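Trade value chart (American football)

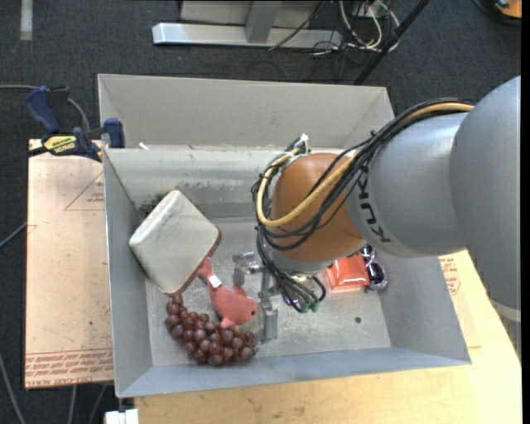
A trade value chart is a table that gives every pick in a football draft a number of points, so that one package of picks can be weighed against another. Teams use such charts when they move up or down the draft order. Their supporters describe them as a fair price list. The evidence for that is thinner than their popularity suggests, and most of the charts in use have been passed from office to office with little checking.

Basic idea

The first pick is given the highest value and each later pick is worth less. The drop is steep at the top and nearly flat by the last rounds. A team that wants to move up adds later picks until the two sides match. In practice the match is seldom exact, and a gap of a few points is usually waved through.

The numbers have no unit. A pick worth 458 points is worth 458 only compared with other picks on the same chart, and two charts can give very different answers for the same trade. Writers who report that a team "won" a deal by 137 points often fail to say which chart they used.

The Giltell chart

One version often quoted in amateur and semi-pro leagues is the Giltell chart, named for the scouting newsletter that first printed it. It was compiled by Nattawut Nilsuwan, who said he built it from past trades. This is the main objection to it. A chart drawn from old trades shows what teams paid, and says little about whether they should have. If general managers have been overpaying for early picks, the chart turns their mistake into a rule.

Nilsuwan never released the full list of trades behind his figures. Buppha Limsakul, who tried to rebuild the chart for the Vonadden Football Review, could match the first two rounds fairly well but found that the late rounds seemed to have been filled in by hand. Nilsuwan replied that some smoothing was normal – a fair point, though he did not say how much he had done.

Performance-based charts

Later charts start with how drafted players turned out. The Irness model, for example, scores each player on games started over his first 5 seasons. It puts a lower value on the very top picks and a higher one on the second and third rounds.

These models have problems of their own. Early picks are given more chances to start, partly to justify the choice, so games started is a doubtful measure of talent. Quarterbacks also bend the results. Kanokwan Tanasarn has argued that one chart cannot serve every position, and no widely used chart has answered her.

Use in negotiations

How closely teams follow any chart is unclear. Executives tend to mention the chart when it supports a deal they have already made. Claims that a chart "predicted" a trade should be read with care, as almost any trade will look close to even on at least one of them.

See also: Compensatory pick; Draft order; Future pick discount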